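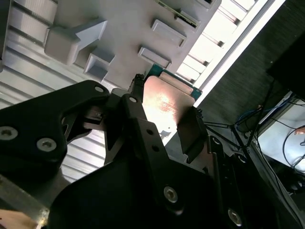

A processor in the jaws of the bench gripper. Photo: Larnar assembly group

Teaching a gripper to be less sure of itself

Regular readers will remember the July issue, in which the Larnar assembly group promised that its robot would be putting computers together by the end of the season. It didn't specify which season, and Unnur Blöndal would like that noted.

There is progress to report all the same. The group has finished its first full comparison of two ways of learning fiddly assembly jobs from human demonstrations: picking up a processor, setting it into a socket, seating a memory module. These are jobs that most people can do on a kitchen table with a cup of tea nearby, and that robots have traditionally done very well in factories, provided everything is bolted down to within a hair and nobody bumps the bench. Our bench gets bumped.

The training set stands at 2990 demonstrations, nearly all of them by Mircea Voicu and Rodrigo Montes, whose shoulders have opinions on the matter. After the bad ones were thrown out (dropped parts, crooked grips, one long stretch in which Rodrigo was plainly thinking about lunch) 2785 were left. The old method, known in the group as Pop for the sound it made when it went wrong, learned to copy the whole movement from start to finish. It was fast and smooth, and it had no doubts whatsoever. If the part was sitting a touch askew in the jaws, Pop carried on as if it weren't.

The new one is called Vener. It splits the job at the point where the gripper gets close to the board. Up to there it copies the demonstrations much as Pop did. From there on it makes several guesses at the next small movement, and if the guesses disagree by too much it backs off a little, takes another look through the wrist camera and tries again. Ileana Furtună, who wrote most of it, describes this as "hesitating on purpose". Bogdan Tudose describes it as watching his father parallel park.
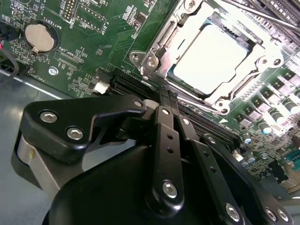
Memory slots have been the sticking point from the beginning. They are long and narrow, they all look alike from close up, and at the moment of contact the gripper's own fingers block a good part of what the wrist camera would like to see. The demonstrators get around this by feel. Pop had no feel to speak of. Vener doesn't either, strictly, but it does use the motor current in the jaws as a poor cousin of touch, and in the comparison that was enough to tell a module that had met the slot from one that had met the latch.

So how much better is it? Each method got 22 tries at the memory job, on boards set down at whatever angle Mircea felt like. Vener failed 2 of them. Pop failed rather more, and the group has asked us to hold the number back until the paper is out, which we take as an answer. On the processor job the two came out closer than anybody had hoped. Ileana thinks the demonstrations are to blame: people hold a processor so gingerly that there's very little variety in the data for either method to learn from. She has asked for clumsier demonstrations. Rodrigo has been put forward.

The price of all this caution is time. Vener is slow. During one run Bogdan went down the hall for coffee, had a conversation about hockey, and came back to find the gripper still considering its position. Trimming the number of guesses speeds it up, but the failures start creeping in again, and finding the right spot between the two is the main job for the next round.

After that the plan is to move the setup to the Girmont bench, where the lighting is a different colour and the glare off shiny metal parts is worse. Unnur expects the success rate to drop and has said so in writing. Anyone with dead motherboards to donate should leave them at her door, preferably with the screws.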